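Minutes of the Demonstration Working Group
Mumenano Project, Jultimthorpe site
March 2025

Present: Aino Tuominen (chair), Grażyna Baran (data collection), representatives of Hyvönen and of the Flukix software team.

1. Minutes of the previous meeting
The minutes were approved with one correction. Under item 4, "remote sessions" should read "hand-held sessions."

2. Progress on hand-held demonstrations
Ms. Baran reported that 171 demonstrations had been accepted since the last meeting, against a target of 300 for this phase. A further 34 were rejected at review. Most of the rejected recordings showed the operator closing the fingers before the tool had stopped moving, and the remainder had gaps in the tracking data.

The group discussed the start position. Operators had been beginning each demonstration at whatever distance felt comfortable, and the Flukix team noted that the trained policy tended to hesitate when the arm started from farther away. It was agreed that each recording will begin with the fingers open and the object ahead of the tool on the tabletop, and that the operator will hold still for 2 seconds before the approach.
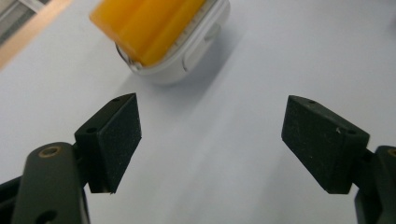 Ms. Baran asked that the approach itself be left to the operator's judgment. She observed that people naturally slow down in the last part of the movement, and that earlier attempts to set a fixed speed had produced stiff recordings which the reviewers did not find useful. The chair agreed. The written guide will state only that the approach should be smooth and that a missed grasp should be recorded through to the end - including the second attempt, if there is one.

3. Remote control station
Hyvönen reported that the delay between the operator's controls and the arm remains noticeable during fine movements. Operators can complete simple pick and place tasks by remote control but tire sooner than they do with the hand-held tool. Sessions at the station may run up to 34 minutes, after which a change of operator is required. The group did not support a request to lengthen them.

There was some disagreement on whether remote and hand-held demonstrations should be combined in one training set. The Flukix team would prefer to keep them separate until a comparison has been run. Ms. Baran considered that the comparison could be made afterward from the labels. The chair deferred the question to the next meeting.

4. Finger pads
Wear on the finger pads was raised by Hyvönen. Pads will be inspected at the start of each session and the result entered in the session log. Spare sets are to be kept at the Jultimthorpe bench.

5. Actions
Ms. Baran to revise the operator guide and circulate it to all members.
Flukix team to add a check for early finger closure to the review software.
Hyvönen to report on the control delay, with measurements.
Ms. Tuominen to confirm bench bookings for the remaining sessions.

6. Next meeting
The next meeting will be held in May at Jultimthorpe. Items for the agenda should be sent to the chair.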